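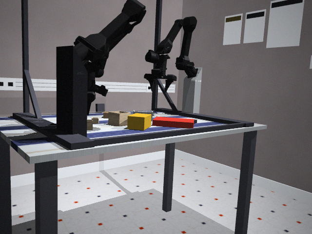
Thierry Delorme on tuning pianos in cold towns
2014-12-23

Thierry Delorme has tuned pianos for most of his adult life, first in Ronness and now in Gultton, where he works out of the ground floor of his house. He keeps a list of customers on index cards. Most are families, a few are churches, and one is a dance school that calls him more often than anyone else.

We spoke in his kitchen in the late afternoon. He had done two pianos that morning and had one more the next day, after which he planned to take time off until the new year.

December is busy for him. People remember the piano when relatives are coming. "They open the lid and play a chord, and then they call me," he said. "I would prefer they called in March. But I understand it. You don't hear it until you think of somebody else hearing it."

He would prefer March because of the air. When the heat goes on in the fall, the air indoors dries out, the soundboard shrinks a little, and the pitch drops. In spring and summer it comes back up. A piano tuned in the first cold week will be off again before the holidays. He tells customers to wait until the heat has been on for a few weeks and then to leave the thermostat alone.

"Most of them don't leave it alone," he said. "They turn it down at night and up in the morning. The piano feels all of that."

A full-size piano has more than 200 strings. Delorme starts in the middle, sets one octave by ear, and works outward from there. He mutes the strings he isn't working on with a strip of felt. He owns an electronic tuning device and uses it to check his starting note and, on a badly neglected piano, to get through the first rough pass faster. For the rest he listens for beats, the slow wavering sound that two strings make when they are close to each other but not the same.

I asked how long it took him to learn to hear beats. He said he heard them the first day. Learning what to do about them took years.

"Turning the pin is the hard part. You can move the pin and the string doesn't move, or it moves later, after you have gone home. You have to leave the pin so it rests. If it is twisted, it will untwist. My teacher made me do the same three strings for a week. I was 19 and I thought he was wasting my time."

The teacher ran a repair shop in Ronness that has since closed. Delorme swept the floor, sorted screws, and carried things for a long time before he was allowed to work on a customer's instrument. He was paid very little. He said he does not recommend this as a way to live, but he has not found another way to learn the work. He tried a correspondence course once, out of curiosity, and sent it back.

He moved to Gultton when the tuner there retired and sold him his cards. Some of the notes on them were useful and some were only warnings about dogs. He covers Gultton and the villages on the road to Sirnum, and twice a year he goes to Sirnum itself and stays for several days, doing the school pianos one after another.

School pianos get the hardest use. He finds pencils in them, coins, hair clips, and once a sandwich that had been there since some earlier term. The keys are chipped at the front edge and the pedals squeak. He fixes what he can in the time he is given. "A school will pay for tuning," he said. "It will not pay for regulation. So the piano is in tune and it plays badly, and the children think that they play badly."

Regulation is the adjustment of the moving parts, and it is the work he likes best. Each key has a chain of levers, springs and pads behind it, and each has to be set so that the hammer lets go at the right distance from the string. On an upright he allows two days for it. He showed me a box of thin paper rings that go under the keys to raise them by an amount I couldn't see. He can feel the difference with a fingertip, he said, but only in the morning.

The piano he talked about most is an old upright in a house outside Sirnum. The family name is Qin, and the piano came with them through several moves. When he first saw it, 13 of the hammers were stuck and the bass strings had gone dull. He told the family that repairs would cost more than the piano was worth. The grandmother said she hadn't asked what it was worth.

"So I took the action out and brought it home on the back seat," he said. "It was on this table for most of a winter. We ate in the other room."

It holds pitch well enough now. He goes back each spring and she makes him play something before he leaves. He doesn't play well and has told her so. He has one short waltz that he uses to test a piano when he is finished, and she gets the waltz.

Delorme has no apprentice. A young man from Gultton came around for a few months and was good at it, then took a job with regular hours. There are fewer pianos on the cards each year, and people now call to ask if he will take one away for free. He does not take them. He gives them the number of a mover and tells them what the mover will charge, and often the call ends there.

His advice to owners is short. Keep the piano off the outside wall and away from the radiator. Put no plants on it. Have it tuned once a year, at the same time of year, even if it isn't played. If it hasn't been touched in ten years, expect two visits and possibly a broken string.

He also thinks people should leave the lid over the keys open when they are at home. Children play a piano that is open, he said, and walk past one that is closed. His own is in the front room with the lid up. It needed tuning when I was there, and he said it would have to wait until January.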